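Undus ダイス把持シミュレーション 障害記録データセット
データカード 第2版(2018-07-10)

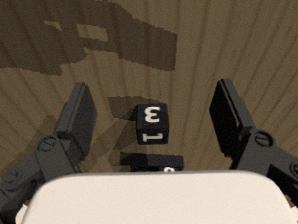 1. 概要

本データセットは、Flosley ロボティクス研究部門が、シミュレーション環境 Undus 上で実施した卓上把持課題の記録のうち、把持の失敗または判定の誤りが確認されたエピソードを収録したものである。課題は、二指グリッパにより数字入りの黒い立方体を把持し、木目調の卓面から持ち上げて指定位置に置く動作で構成される。

収録の目的は、障害の再現、原因の分類、および把持判定器の改修後の回帰試験である。方策の学習を主目的とする利用は想定していない。

2. 収録内容

総エピソード数 1,764
うち成功判定が付与されたもの 1,045
うち誤判定と確認されたもの 311
うち接触計算の異常を伴うもの 170

誤判定と接触計算の異常は別々に付与した区分であり、同一エピソードが両方に該当する場合がある。件数を合算して失敗率を算出しないこと。

各エピソードには次の項目が含まれる。

手首視点のレンダリング画像列
関節角および関節角速度
グリッパ開度の指令値と実現値
指パッドと対象物の接触点、法線方向、接触力
対象物の位置および姿勢
実行時に出力された成否判定
再検証後の成否判定と障害区分

実行時の判定は、誤りが判明したものも含めて元の値のまま保存してある。評価には再検証後の判定を使用すること。

3. 障害の経緯

障害は、把持判定器 Kashyap の定期評価において発見された。成功と判定されたエピソードの画像列を確認したところ、指パッドが対象物から離れているにもかかわらず、把持成立の信号が継続しているものがあった。同じ区間の接触力はゼロであり、判定結果と物理量の記録が一致していなかった。

当初は描画と物理計算の時刻のずれが疑われた。しかし、両者の時刻印を照合した結果、ずれは一描画周期以内に収まっており、説明として不十分であった。その後、判定器の入力を段階的に切り離す試験を行い、次節の原因を特定した。

4. 原因

4.1 判定条件の不備

Kashyap は、グリッパへの閉指令が出ていること、および対象物の中心が両指の間の領域に入っていることをもって把持成立としていた。接触力は参照していたものの、値が取得できない場合には条件を満たすものとして扱う実装になっていた。このため、接触情報が欠落した区間では、指が開いたままでも成功判定が出力された。

4.2 対象物同士の干渉

二つの立方体が近接する配置では、初期化時に形状がわずかに重なることがあった。物理計算がこの重なりを解消する際に過大な反発力を生じ、一方の立方体が卓面から跳ね上がる現象が確認された。跳ね上がった立方体が両指の間を通過すると、4.1の不備により把持成立と記録される場合があった。

4.3 開度指令の保持

エピソードを再初期化した際、直前の閉指令が消去されずに残る条件があった。この場合、指令値は「閉」、実現値は「開」となる。指令値のみを見る処理では異常を検出できない。

5. 障害区分

F1 接触情報の欠落による誤判定
F2 初期配置の重なりによる異常な運動
F3 閉指令の残留
F4 把持後の滑落
F9 原因未特定

複数の要因が認められるエピソードには、該当する区分をすべて付与した。F9 は障害がないことを意味しない。

6. 是正措置

接触力が取得できない場合の判定を「不明」に変更し、成功件数から除外した。また、両指パッドの接触が連続して確認され、かつ対象物が指の動きに追従していることを把持成立の条件に加えた。

初期配置については、立方体間に最小距離を設け、重なりを検出した場合は配置を再生成する。再初期化時には開度指令を明示的に「開」とし、実現値との一致を確認するまで動作を開始しない。

改修後の判定器は、本データセットの全エピソードに対して再実行した。F1 および F3 に該当する誤判定は再現しなかった。F2 については、配置検査の前に生成された初期状態を直接読み込むと異常な運動が再現するため、回帰試験用として残している。

7. 安全上の注意

改修前の Kashyap の出力を、実機の動作許可や次工程への移行条件に使用してはならない。把持が成立していない状態で搬送動作に移行すると、対象物の落下または周辺設備との接触を招くおそれがある。

Clollcombe 試験室において実機による確認を行う場合は、シミュレーション上の判定とは独立した接触検出を有効にし、速度制限と非常停止の作動を事前に確認すること。F2 の初期状態および軌道を実機用の動作計画に転用することは禁止する。

8. 既知の制約

収録対象は二指グリッパと黒い立方体に限られ、他の形状や材質に対する把持性能を評価する根拠にはならない。照明条件の変化も限定的であり、卓面に落ちる腕の影が対象物の輪郭抽出に影響する場合がある。

立方体の数字は手首視点では回転して見えることがある。文字認識の結果を姿勢の正解値として用いず、記録済みの姿勢情報を参照すること。

9. 版管理および報告

第2版では、再検証後の判定と障害区分を追加した。第1版との互換性を保つため、エピソード番号および既存の項目名は変更していない。

新たな不整合を確認した場合は、エピソード番号、使用した Undus の版、判定器の設定、および再現手順を添えて、Flosley ロボティクス研究部門の障害管理窓口に報告すること。F9 の再分類結果は、10月の改訂版に反映する予定である。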